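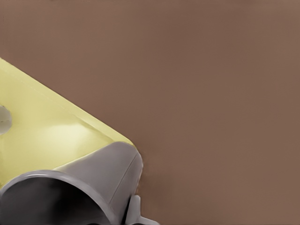
Low-sheen wall paint shows roller overlap marks in raking light
Posted 2 Sep 2023 by MacLeod
Print this page | E-mail this page

I painted a hallway wall in Brosteck low-sheen, a mid brown, two coats over the existing flat paint. Straight on it looks even. With light coming along the wall from the end window there are vertical bands, one per roller width. The wall is 18 feet long and 8 feet high. I used a 3/8 inch nap on a 9 inch frame and left 2 hours between coats. Old paint was washed and let dry, no primer. Does this need a third coat, or sanding first?

Jurov
Those are lap marks. The edge of each pass had started to set before the next one overlapped it, so the overlap carries extra film and dries to a slightly higher sheen. Old flat paint is porous and pulls water out of the first coat quickly, which shortens your open time. Dark and mid tones show it more than off-whites.

Run your hand over a band. If you can feel a ridge, sand with 180 to 220 grit on a pole sander, wipe down, and spot prime anywhere you cut through. If it is smooth, skip the sanding. Either way, one more coat:

Shut off the heat and any fans.
Cut in one wall only, then roll it right away.
Load the roller fully and work floor to ceiling in sections three feet wide.
Lay off each section with light strokes in one direction, back into the wet edge.
Do not stop until you reach a corner.

Check the recoat time on the can. Two hours is short for a deep tint in a cool hallway. I leave mine overnight.

Milska
just use flat paint, never had this problem

MacLeod
Ridge could be felt on four of the bands. Sanded those, primed two spots, and will roll the third coat when the hallway is clear. Flat is no good here, the wall gets wiped down too often.

Jurov
Prime the sanded bands full height, then. Two small primed spots can flash through at a low angle the same way the laps do. A half-inch nap will also hold more paint and give you a longer wet edge, at the cost of a little more stipple.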